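El cesto de la ropa y otras promesas
Febrero de 2019 — por la autora del blog
Archivado en: Casa y trastos

Llevo un tiempo leyendo que mi problema con la colada es de sistema. Que si tuviera el cesto adecuado, la ropa sucia acabaría dentro, separada por colores, y yo sería una persona más tranquila. Lo dice el catálogo de Strömberg, lo repite la gente que compra en Okwood y lo insinúa hasta el folleto que me dejó en el buzón una tienda de muebles del barrio. Permítanme dudar.

En septiembre me dejé convencer a medias. Estuve mirando un mueble de Drorix con tres compartimentos (blanco, color, delicado) que costaba 78 euros y ocupaba medio baño. Venía con unas etiquetas colgantes muy monas. Tengo la sospecha de que las etiquetas se pierden el primer mes y que a partir de ahí los tres compartimentos son «lo que cabe», «lo que no cabía» y toallas. No lo compré.

Lo que sí miré con más cariño fueron los cestos redondos de toda la vida, los trenzados, que al menos no prometen nada. Se ponen en el suelo, se les echa la ropa por arriba y ya. Mi única pega seria es el borde. La mitad de lo que se tira desde la puerta se queda colgando por fuera, y las camisetas grandes son las peores: una manga dentro, el resto mirando al pasillo. Y luego está el rojo. El rojo con blanco es la prenda que pone a prueba cualquier método, porque en el montón de color te arriesgas a que las rayas salgan rosas y en el de blanco mejor ni lo pensamos.

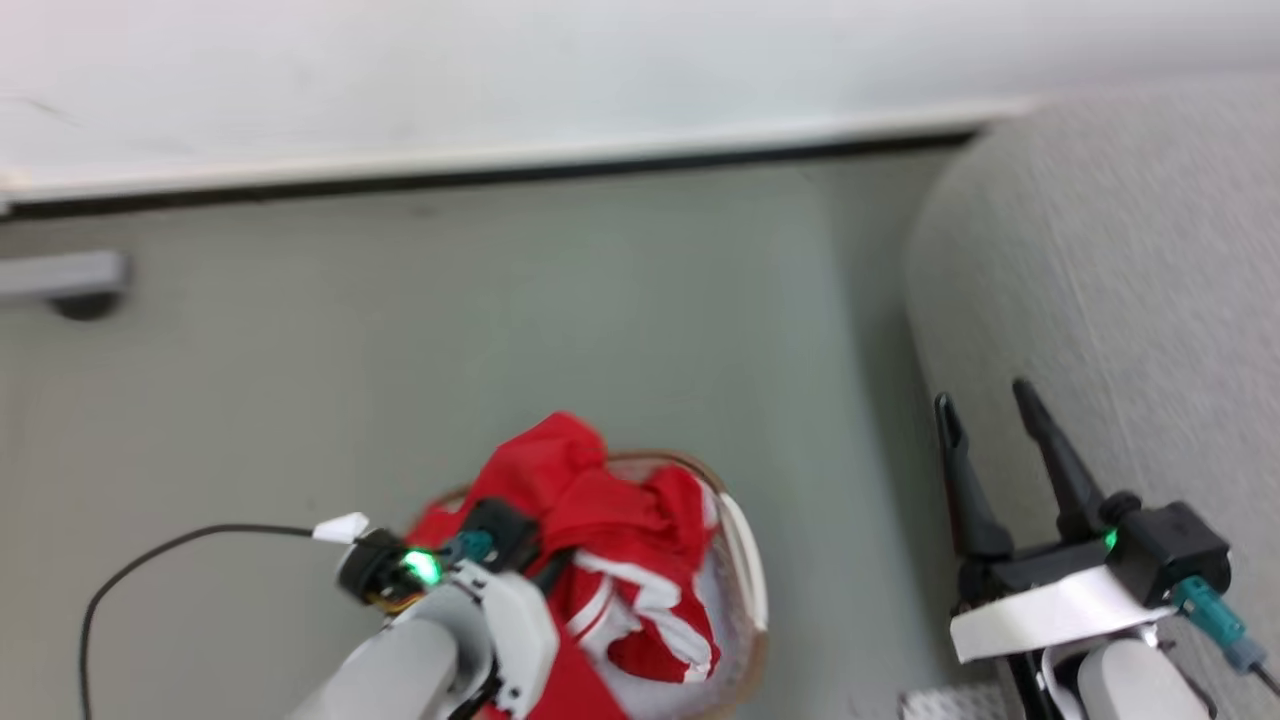 Cuando solté parte de todo esto en la entrada anterior, Jalto me dejó escrito que el error estaba en el tamaño, que con un cesto pequeño se lava antes y no hay montaña que valga, y que lo del rojo se arregla lavándolo solo la primera vez, en frío, y olvidándose después. Añadía que separar por colores le parecía una superstición heredada.

Le doy la razón en lo del tamaño, con reservas. Un cesto pequeño te obliga a poner lavadoras a media carga o a dejar el sobrante en una silla, y la silla ya es otro cesto, solo que más feo. En lo de lavar el rojo en frío también estoy de acuerdo, pero «olvidarse después» me parece de un optimismo temerario. Yo tuve un paño de cocina que soltó color hasta la cuarta lavada. Todavía tengo las fundas de almohada para demostrarlo.

Al final me quedé con uno redondo, mediano, de 29 euros, sin tapa. La tapa me la querían vender aparte y dije que no; una tapa es un sitio donde dejar la ropa encima. De momento lo tengo en el baño, pegado a la pared, y lo vacío cuando ya no veo el borde. ¿Ha cambiado mi vida? No. La ropa sigue oliendo a ropa y los calcetines siguen saliendo de uno en uno.

Si alguien tiene el mueble de Drorix y conserva las etiquetas puestas, que me lo cuente en los comentarios. Estoy dispuesta a rectificar, aunque querría ver las toallas.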